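Notebook – February, handheld console repair, bench two

Back on the Mudari plug-and-play unit today, the one that boots to the menu and then forgets it has a second controller. Started at 10 with a coffee and the wrong screwdriver, so it was a slow first hour. Menu still lists 157 games, colour's fine over the yellow AV lead, sound has a faint buzz on the left channel that I'm ignoring for now.

Swapped the controllers between ports. Both work in port one, neither works in port two, so it's the port or whatever feeds it. Reflowed the five pins on the socket (ugly factory joints, two of them had rings you could see without the loupe!) and got player two for maybe a minute in the racing game before it dropped out again.

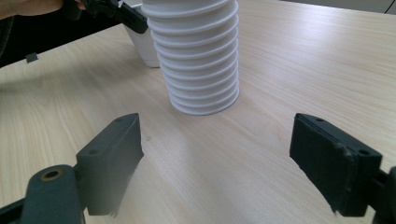

Stack of white cups on the table.

Measured the data line at the socket while wiggling the cable – jumps all over the place. Followed the trace back to a little resistor marked 460 on the Grakex board, which should be 46 ohms and reads 70 in circuit. I don't trust that reading much, so I've lifted one leg and will measure it properly once I find the good probes. Whoever had them last, please put them back in the blue tin.

Parts on order from Keskinen, job number 3603: two sockets, a strip of resistors and a spare AV jack while I was at it. The colour on the original jack is nearly worn off and I'm sick of guessing which one is video.
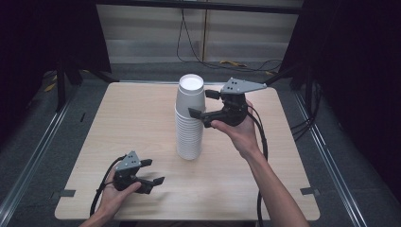

Still to do

Measure that resistor out of circuit. Fit the new socket when it turns up. Try the Clokville power adapter in case the buzz is coming from the supply. Play something two-player for a good half hour before calling it fixed – the tennis one, it's the only one I'm any good at.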